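About Zarnley

Welcome, and thank you for wandering over to this page, which we suspect is the one most people leave until last. We have been meaning to tell our story properly for ages, and it always seemed to get pushed aside by a delivery or a telephone call.

Zarnley began in January, in a draughty unit on Pulon Lane, with 7 dinner plates, a secondhand kiln and a great deal of optimism. We wanted to make tableware that people would leave out all day long: on the coffee table, by the armchair, at the end of the bed when somebody has a cold. So much crockery is sold for the big occasion and then spends its life at the back of a cupboard, and we thought that was a pity.

These days our list runs to 87 pieces, most of them plates and bowls, with a few jugs that we are rather fond of and that sell hardly at all. Everything is round, or as near to round as a human hand can manage, and we keep to soft colours that let the food do the talking. We like a bit of a rim too, enough to stop an olive or a grape from rolling off on to the carpet.

Fruit is how we judge a plate, if you really want to know. Every new shape spends a good long while on a low table with something on it, and the whole workshop is allowed to help itself as it goes by. We have tried plums and clementines and (one rather sticky summer) cherries, but we always come back to grapes, which drape themselves so nicely over an edge and which everybody likes.
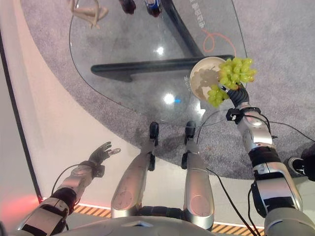
Green grapes and a round beige plate on the glass table.

We moved to our present home, the old Demitz building, when the draughts on Pulon Lane finally got the better of us. There is a proper showroom at the front now, with tables laid in all sorts of ways, and you are very welcome to pick things up, turn them over and see how they feel in the hand. Please do bring the children. Plates are for using, and we have dropped plenty ourselves over the years!

Our glazes come from Govindasamy, a family firm that has supplied us from our very first firing and has put up with more questions than any supplier should have to. We mix small batches, so your plate may be a shade lighter or darker than your neighbour's. If you are adding to a set, send us a picture of what you already have and we will go through the shelves for the closest match.

Orders over £70 are delivered free of charge, and everything is wrapped in paper that can go straight in the recycling. You can also collect from the showroom, where the kettle is usually on.

This page was last updated on 14 February 2019.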